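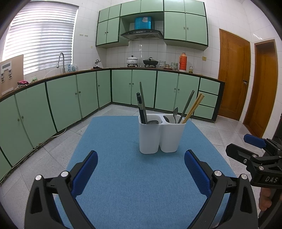 Grergate shared kitchen: progress to 10 September 2019

Dear Kevser Demirtaş,

Your grant of 1000 is doing lovely work! The cupboards have been sorted top to bottom, and 14 households are now signed up for the cooking evenings, which start in March.

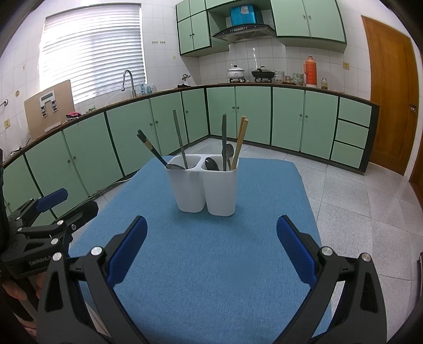

Sorting the cutlery took Aurelio and me a whole afternoon, and we enjoyed every minute. Spoons and chopsticks now share the white two-part holder, so people can help themselves at the table (no more rummaging!). We're thrilled with the pale green cupboards too. Shelf labels come next, and 70 of the grant is set aside for them.

Warmly,
Leandro Nieto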